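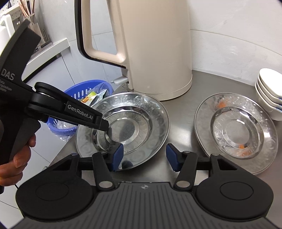 Small kitchens: splitting scraps from trash, is it worth it?

gornik_deli
26 Oct 2023
We run a small takeout kitchen, 31 seats if you count the patio. Our hauler is switching to two streams in April. Food scraps go in one cart and everything else in the other, and they charge a contamination fee if a cart gets rejected. I have 4 people on the line at lunch and not much floor. Right now it all goes in one bin next to the counter. For those who already split, where do you put the second bin, and did your bill go down?

lfraser
We split two years ago. The bill went down a little on the trash side and then the scraps cart ate most of that. What helped was moving to a smaller trash cart, which we could only do after the food was out of it. Ask your hauler what sizes they have before you sign anything. Mine didn't bring it up.
— Liette Fraser

pan_handler
Skip the second bin on the line. Put a hotel pan at the prep station, scrape into it and dump it when it's full. A second floor bin in a narrow kitchen is a trip hazard and people throw whatever in the closest one anyway.

gornik_deli
A pan fills up in ten minutes when we're cleaning greens. I'd need someone walking it out back all through prep.

rdhillon
The walk is the problem with the pan, I agree. Our trouble was never the greens. It was seasoning packets and wrappers. Someone opens a packet over the bin, drops it, and now it's on top of the cabbage trimmings. One stream looks like this:

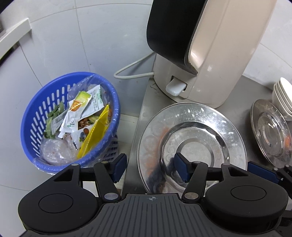
Lined basket by the counter, wrappers and leafy scraps together.

Once it's mixed like that you can't send it as food scraps, and no one is going to pick it apart at close. We hung a small bag for wrappers at eye level on the shelf where the packets are kept. The floor bin became food only. It took up to 3 weeks for everyone to get used to it.
— Rekha Dhillon

pan_handler
A hanging bag over a prep surface would get written up where I am.

rdhillon
Ours hangs off the dry storage shelf, away from the prep surface. The inspector looked at it and moved on. Your county may be different.

nundus_cafe
Check what liners your hauler takes. Ours rejects clear plastic even if everything inside is food. We had to buy the compostable kind and they split if you leave them overnight with anything heavy in them. We double them on soup days.

lfraser
Same rule here. We stopped lining the food bin and just rinse it out. The closer hates it but it's one less thing to order.

gornik_deli
Do you get flies without the liner?

lfraser
In summer, yes, if the lid is off. A lid with a foot pedal fixed most of it.

old_stockpot
I'll be the one to disagree. We paid 2776 in hauling last year and I doubt sorting would move it much. Buying seasoning in tubs instead of single packets did more for our trash than any bin would. Look at what you're ordering first.

rdhillon
Tubs are fine if you use them up. We threw out half a tub of bouillon more than once.

gornik_deli
Thanks, all. I'll call about cart sizes and liners tomorrow and try the wrapper bag on the storage shelf. Still undecided on tubs.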